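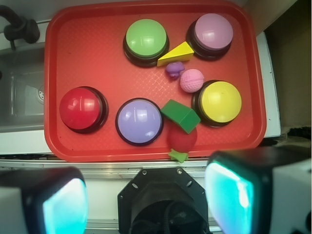

I spent most of March fixing the reverb time in the back room of the house. It is a plain box with drywall on all sides and one window, and speech in it was tiring after an hour. Measured decay in the 500 Hz band was far too long for a room that size.

The first attempt was foam. Thin foam absorbs the top end and leaves the low mids alone, so the room went from bright and boomy to dull and boomy. I took it down.
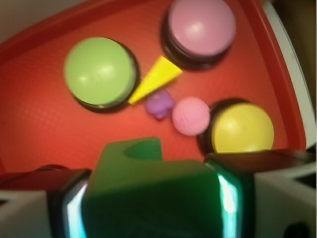

The second attempt was mineral wool in frames, 40 mm thick, hung with an air gap behind. The gap matters more than I expected - moving a panel off the wall lowered its useful range by a clear margin on the plots. Aurelio Robles lent me his measurement mic and a calibration file, and I ran sweeps from the same two positions every time.
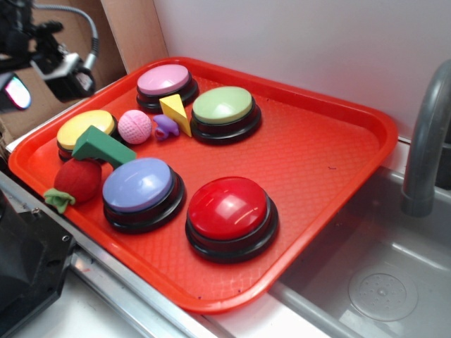
One mode at 172 Hz refused to move. It is tied to the ceiling height, and wall panels do very little for it. A panel overhead brought it down enough that I stopped hearing it on male voices.
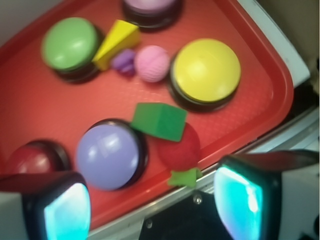
Flutter echo is the last item, and a sweep is a poor way to find it. A short, sharp sound works better. Clapping is fine, though my hands get in the way of the mic. Labeling the takes was its own mess until I switched to colors: green for the window side, yellow for the door, pink for the ceiling, same as the caps on the push buttons in that red tray. The door position still rings a little. I have one frame left and it will go there.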